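식탁보를 깔면 생기는 일

솔직히 말하면 나는 식탁보를 싫어하던 사람이다. 어릴 적 외갓집 식탁에는 두꺼운 비닐이 덮여 있었는데, 여름이면 팔꿈치가 쩍쩍 달라붙었다. 그 감촉이 어찌나 싫었던지 독립하고 나서 15년 가까이 맨 식탁만 고집했다. 김치 국물이 튀면 행주로 쓱 닦으면 그만이지, 뭘 굳이 덮나 싶었다.

그런 내가 지금은 식탁보를 일곱 장이나 갖고 있다. (남편은 여덟 장이라고 우긴다. 한 장은 커튼으로 쓰고 있으니 나는 안 친다!)

시작은 친구 알주베타 미할리크네 집에서 먹은 점심이었다. 별것 없는 날이었다. 수프 한 냄비에 빵, 그리고 오이 몇 조각. 그런데 잔꽃무늬 천 한 장이 깔려 있으니 다들 이상하게 오래 앉아 있는 거다. 수프를 다 먹고 누가 과자를 꺼내고, 또 누가 과일을 깎고, 그러다 보니 네 시였다. 집에 와서 우리 집 식탁을 보는데 어쩐지 사무실 책상 같았다.
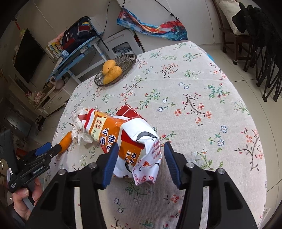 그다음 주에 바로 동네 원단 가게로 갔다. 처음 산 천은 실패였다. 예쁘다고 덥석 집은 게 두꺼운 커튼감이어서 모서리가 빳빳하게 서고, 앉을 때마다 무릎에 걸렸다. 식탁보는 늘어지는 맛이 있어야 한다는 걸 그때 배웠다. 사방으로 한 뼘 조금 넘게 내려오면 딱 좋고, 더 길면 아이들이 잡아당긴다. 우리 조카는 실제로 잡아당겼고, 국그릇 두 개가 세상을 떠났다.

무늬는 또 어떤가. 나는 원래 뭐든 무지를 고르는 사람인데 식탁보만큼은 꽃무늬 편이다. 얼룩이 안 보인다! 흰 무지 천에 간장 한 방울이면 식사 내내 그것만 쳐다보게 되지만, 자잘한 꽃과 잎 사이에 떨어진 간장은 그냥 꽃술 같다. 이 얘기를 했더니 세타레 에스파하니가 깔깔 웃으면서 자기 어머니도 똑같은 말씀을 하셨다고 했다. 세타레는 원형 식탁을 쓰는데, 둥근 천은 단 박기가 고역이라 네모난 천을 그냥 비스듬히 올린다. 그것도 꽤 멋있다.

얼룩 얘기가 나왔으니 빨래 얘기를 안 할 수가 없다. 기름은 주방 세제를 조금 묻혀 손가락으로 문질러 두고, 과일즙은 바로 찬물이다. 귤이나 오렌지를 까먹은 날은 멀쩡해 보여도 며칠 뒤에 누런 자국이 올라오곤 해서, 나는 그냥 그날 밤에 빤다. 다림질은? 안 한다. 덜 말랐을 때 식탁에 펴 놓고 손바닥으로 쓸어 주면 아침에는 봐 줄 만하다. 페테르 바르토시라는 선배가 이걸 보고 게으르다고 한마디 했는데, 그 집 식탁보는 일 년에 두 번 나온다. 누가 이긴 건지 모르겠다.

그러던 지난 4월, 여행길에 작정하고 천 시장에 들렀다. 아래는 그때 수첩에 적어 둔 것을 조금 다듬은 글이다.

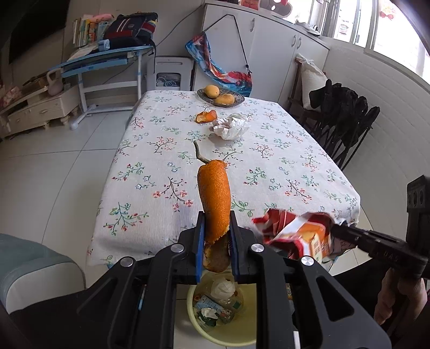
베르스카, 4월

아침 일찍 나섰는데도 벌써 사람이 많다. 긴 천막 아래 식탁보만 파는 줄이 따로 있다. 첫 번째 가게 주인 로마나 쿠루츠 씨에게 몇 장이나 되느냐고 물었더니 장부를 펼쳐 보이며 608장이란다. 어제 저녁에는 652장이었다고! 하룻밤 사이에 마흔네 장은 어디로 갔느냐니까, 폐장 직전에 식당 하는 손님이 한꺼번에 실어 갔다고 한다.

나는 오래된 천이 쌓인 상자 앞에서 한 시간을 보냈다. 가장자리에 손으로 이니셜을 수놓은 것도 있고, 한가운데를 동그랗게 기운 것도 있었다. 기운 자리가 너무 고와서 한참 만져 봤다. 냄비를 잘못 내려놓은 자국이었을까? 주인도 모른다고 했다.

결국 산 건 가지와 열매가 그려진 얇은 면이다. 손에 쥐면 금세 구겨지고 놓으면 금세 풀린다. 옆자리에서 고르던 마르첼라 홀루브 씨가 빛에 비춰 보라고 알려 줬다. 올이 성긴 데가 있으면 거기부터 해진단다. 비춰 보니 한 군데가 성기다. 그래도 샀다.

돌아와서 그 천을 제일 자주 깐다. 성긴 데는 벌써 조금 해졌고, 조만간 기울 생각이다. 실은 사 뒀는데 색이 영 안 맞아서, 주말에 원단 가게에 한 번 더 다녀와야 한다. 가는 김에 천 구경은 안 하기로 남편과 약속했다.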